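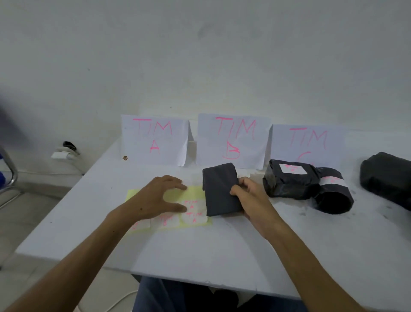
*手工分拣演示台。靠墙的三张牌子写着TIM A、TIM B和TIM C，右边的黑色包裹上贴着手写标签。*

Trorkia的开放日从上午九点半开始，地点在Chantharasri工业区最靠里的一栋两层楼。楼下原来是做窗帘轨道的车间，墙上还留着一排挂样品用的膨胀螺栓，有的拔掉了，有的刷了一层白漆就算过去了。来的人在门口签名，领一张胸贴，换不换鞋随意。我数了签到表，连我一共14个人：几家小电商的仓库主管，一位职业学校的老师带着两个学生，一个做纸箱的老板，其余的没有写单位。

带队的是Bukola Omoregie，她在这里负责现场测试。她没有放幻灯片，也没有发宣传册，第一句话是厕所在楼梯后面，第二句话是机器在十点以前不会动，因为十点以前看的是人。

这家公司做的东西叫Filletar，一套给小型仓库用的包裹分拣装置。它由一条机械臂、一个夹爪、两台固定相机和一张普通高度的桌子组成，面向的是每天发货量不大、又请不起夜班的商家。大型物流中心有传送带和交叉带分拣机，包裹从扫描到落格口只要几秒钟，那是另一种生意。Filletar的客户多数在居民楼底层或者商铺后间发货，货架是自己装的，胶带是在隔壁文具店买的，标签有打印的，也有手写的。

手写标签这一点，后面会反复提到。

## 先看人怎么做

手工演示安排在一楼东侧，用的就是白桌子、手写的牌子、贴纸和黑塑料包裹。牌子把桌子后沿分成三个去处，TIM A、TIM B、TIM C。TIM在印尼语里是“队”的意思，Bukola说公司早期的一批任务说明是用印尼语写的，后来说明书换了好几版，这个词一直没改，大家叫习惯了，新来的人第一天学的也是它。

任务本身很简单。操作的人坐在桌前，从贴纸上确认归属，把黑色袋子折好，贴上标签，放到对应的牌子前面。没有计时器，也没有人在旁边喊口令。说明书上只规定了两件事：包裹放下以后标签要朝上，两只手不能同时离开桌面上方太久。其余的怎么顺手怎么来。

怎么顺手怎么来，正是他们想要的。Bukola解释说，最早的说明书写得非常细，先用哪只手，捏袋子的哪个角，折几下，全写了。照着做出来的动作整齐得很，拿去训练，模型学得也快，可是放到客户那里，遇到一个角上开了口的袋子就停住了。它没有见过开口的袋子，因为说明书里没有。

“后来我们把说明书从四页砍到半页，”她说，“结果数据乱了，模型反而能用了。中间有一个月很难熬。”

做纸箱的老板问，为什么偏偏选黑袋子。这个问题问得很内行。黑色塑料反光，皱褶的地方发亮，平的地方发暗，相机看过去，一个包裹上能有好几块亮斑，形状随着灯的位置变。同一个袋子转个角度，轮廓好像就换了一个。对人来说这不算什么，手一摸就知道里面是盒子还是衣服。对机器来说，黑袋子是最麻烦的一类，偏偏小商家用得最多，便宜，不透光，买家也觉得体面。

职业学校的两个学生被叫去试了一轮。男生做得快，折袋子时把多出来的部分往底下一压就放过去了。女生每一个都要把边捋平，再贴标签，贴完还用拇指抹一遍。Bukola在旁边看着，没有评价谁好谁坏，只说两种都要。她让他们各做了几个，换人，又请一位仓库主管来做。主管上手就把三个包裹叠在了一起，说在他们店里都是这么放的，地方小。

这一下倒引出了一段讨论。叠放是任务里没有写的，按照半页纸的说明，也没有禁止。叠起来以后，下面那个的标签就看不见了，违反了“标签朝上”的意思，却没有违反字面。一位工程师从楼梯口探出头来听了一会儿，回去拿了本子记下。

## 1,964段和1,342段

演示台旁边有一块白板，上半截写着两个数：1,964和1,342。前一个是分拣包裹这一项任务到十一月为止录下来的演示段数，后一个是审核以后留下来的。

差掉的那些，原因写在下半截，字很小。手挡住了标签，是最多的一种。其次是任务没做完，有的人中途去接电话，有的人把胶带用光了，起身去找新的，一段就断在那里。还有一种写的是“归属不清”，意思是审核的人看完以后，自己也判断不出这个包裹该去哪一队。

最后这一种让我多站了一会儿。标签是人手写的，粗头的笔，写在小小一张贴纸上，再贴到有弧度的塑料面上。A和B有时候差得不远，笔画一断，就要靠猜。审核的规矩是两个人各看一遍，意见一致就留，不一致就丢，不设第三个人来裁决。Bukola说试过设第三个人，结果前两个人看的时候就松了，总想着后面还有人。

有人问丢掉的那部分是不是白录了。她说没做完的那些确实用不上。手挡住标签的，还存着，有同事想拿来教机器学会等一等，看不清的时候先别动。这件事排在明年的计划里，能不能做，要看人手。

审核的房间在二楼，我们上去时有两位审核员在干活，屏幕朝里，不让拍，也不让凑近看。房间里放着一台很响的饮水机。其中一位告诉我，看久了以后，单看一双手折袋子的样子就能认出是谁来做的，有人折完习惯在桌上顿一下，有人从来不顿。她说起这个来比说工作流程要高兴得多。

## 十点二十分

机器比预告的晚了二十分钟才动，原因是二楼的一个开关。没有人详细解释，开关合上以后大家就下楼了。

Filletar的测试区在一楼西侧，和手工演示台隔着一道齐胸高的围栏。围栏上挂着黄黑相间的链子，链子里面有六张测试桌，那天开的是最外面一张。机械臂装在桌子的短边，手腕以下的部分比我想的细，夹爪是两指的，指尖包着一层灰色的软胶。Bukola说软胶每隔一段时间就要换，黑塑料看着光滑，磨起软胶来一点不含糊，尤其是带封口条的那种。

负责看标签和做决定的软件叫Misto，跑在桌子底下的一台主机上。屏幕上能看到它对每个包裹给出的判断，A、B或者C，后面跟一个分值。分值低于设定的线，机械臂就不去抓，桌边的小灯变成橙色，等人来处理。

第一个包裹是盒装的，抓起来，移过去，放下，用的时间比那位仓库主管长得多。有人小声说太慢了。第二个也是盒子，也顺利。第三个是圆筒形的，里面据说卷着一件外套，夹爪合上以后，它在两指之间慢慢转了小半圈，标签转到了下面。机械臂停了一下，把它放回桌上，松开，又换了个方向来抓。第二次夹的是两头，没有再转。

学生里的那个女生问，它是怎么知道要换方向的。Bukola说严格讲它不知道，演示里有不少人抓圆筒时第一下没抓稳，会放下重来，它见过这样的做法，这一次的情形和那些比较像，就照着做了。早期的审核标准是把“没抓稳”的段落全部丢掉的，觉得那是失误，不该教给机器。丢了大半年，机械臂一碰上圆筒就僵在半空，不肯放下，也不肯往前。后来标准改了，失误以后自己补回来的，一律留下。

第四个包裹小灯变橙。标签上的字写得歪，笔画还糊了一块。Bukola自己走过去看，看了几秒，说是B，按了确认。机械臂接着干活。走回来的路上她说，这种时候她其实挺放心的，怕的是它看错了还给出高分。

这样的情况当天就有一次，是第七个还是第八个，我没有记准。一个该去TIM C的软包被放到了TIM A，分值很高，小灯一直是绿的。看出来的是做纸箱的老板，他站的位置正好对着标签。测试员把这个包裹拿出来，另贴了一张条子，放进桌下的筐里，说下午要查。老板问查什么，测试员说先查字，再查光，最后查它当时看的是哪一面。

## 仓库主管们关心的事

演示看完以后是提问，在一楼中间，站着，有茶和饼干。

问得最多的是价钱。Trorkia不卖整机，按月租，租金里包含软胶和一次上门调整。具体数目要看桌子的尺寸和每天的量，Bukola不肯在现场报，说报了也不准，回去以后会有同事打电话。一位主管对这个回答不太满意，又问了一遍，得到的是同样的答复，只是语气更客气了一点。

其次问的是断网怎么办。Misto在本地跑，断网不影响分拣，影响的是夜里往回传记录。传不了就攒着，等有网再传，主机里的空间够放两个星期。传回去的内容里会不会有他们客户的姓名地址，也有人问到了。她说相机对着桌面，面单确实拍得到，所以在本地先把文字区域盖掉，只留分类用的那一块。盖得干不干净，她建议每家自己抽着看，不要光听她讲。

还有一个问题是从来没干过这行的人会忽略的：谁来收拾。机械臂把包裹放到三个区域，放满了怎么办？现在的做法是放满就停，亮橙灯，等人来搬走。问话的主管说，她店里晚上没有人，要是十一点放满，那就要停到第二天早上七点，这段时间机器等于摆设。Bukola点头，说这是目前最常见的投诉，解决办法有两个，一个是把桌子加大，一个是在桌子外侧装滑槽，让包裹自己落进周转箱。滑槽的样品做出来了，放在后面，还不能给人看，上个月试的时候卡过圆筒形的。

又是圆筒。有人笑了。

我问她，手写标签的问题为什么不直接要求客户买一台标签打印机，省事得多，也便宜。她说头一年就是这么要求的，合同里写着。签了约的几家里，打印机用着用着就没纸了，没纸的那天货还是要发，于是又拿起笔来写。写在合同里的东西挡不住晚上八点的一批急单。与其跟人争这个，她宁愿让机器去认字。用什么颜色的笔，他们也只是建议，不作规定，粗头的、颜色深的、和贴纸反差大的最好。

## 一个不太成功的比赛

下午一点有一场人和机器的对照，宣传单上写的是“比赛”。规则是同一批包裹，先由人分，再由机器分，比的是正确率，不比速度。上场的人是那位叠包裹的主管，他推辞了一下，还是坐下了。

他全对。Filletar错了一个，橙灯亮了两次，按规则橙灯由人确认，不算错。这个结果大家都不意外，主管本人也没有表现得很高兴，他说这点东西让他做一整天，到下午四点就不好说了。随后他要求再来一轮，这次把包裹混着堆在一起，不摊开，就像货刚从推车上倒下来时那样。

测试员看了看Bukola，她说可以。

堆在一起以后，人的做法变了。他先把最上面的几个拨开，不看标签，只是把它们摊平，摊到自己看着舒服了才开始分。Filletar没有这一步。它从能看见标签的那几个抓起，抓走一个，下面露出一个，再抓。抓到第五个时，剩下的几个标签都压在底下，它转了转手腕，没有找到可以抓的，灯变橙。测试员伸手把那一堆翻了一下，它接着做，没过多久又停了。这一轮没有做完，改成了自由参观。

Bukola并不避讳这件事。她说“先摊开”这个动作，他们录过，但是录得少。原因也好理解，在演示台上，包裹是一个一个递给操作的人的，很少有机会堆起来。1,342段里面，开头带摊平动作的，占得很少，具体有多少她当场没有查。她对主管说，要是他愿意，可以过来录几次，有报酬，也管午饭。主管问是哪种午饭。

## 三点以后

三点以后人陆续走了。职业学校的老师留下来谈实习，谈的时候两个学生又坐回演示台前，自己分着玩，把TIM A和TIM B的包裹调换了，再换回来。老师想要三个名额，Trorkia只能给两个，理由是审核房间坐不下。最后说定先来两个，轮换。

我在门口等车，和一位没有写单位的来客聊了几句。她原来在快递网点干过，现在帮亲戚看一家卖童装的店，发货就在店里的收银台后面。她说她今天来主要是想看看那只夹爪会不会把薄的袋子夹破，看了一上午，一个也没破，可是那些袋子都比她家用的厚。她包里其实带了两个自家的空袋子，没好意思拿出来。

我劝她拿进去。她想了想，回去了，过了十来分钟出来，手里只剩一个。她说另一个被测试员留下了，夹的时候没破，放的时候在软胶上粘了一下，扯出一道口子。测试员问了她袋子的厚度和在哪里买的，把两样都写在一张贴纸上，贴在了袋子上。

Bukola送最后几个人出来，顺便把围栏的链子挂好。她说十一月的开放日原本打算办两场，第二场还没有定日子，要先把楼上那个开关换掉。滑槽到时候能不能拿出来，她没有答应。

车来的时候，一楼西侧那张测试桌还亮着灯，测试员把筐里那个放错了的软包取出来，重新摆到桌上，标签朝着相机，然后把桌边的台灯往左挪了一点，又挪回来一点。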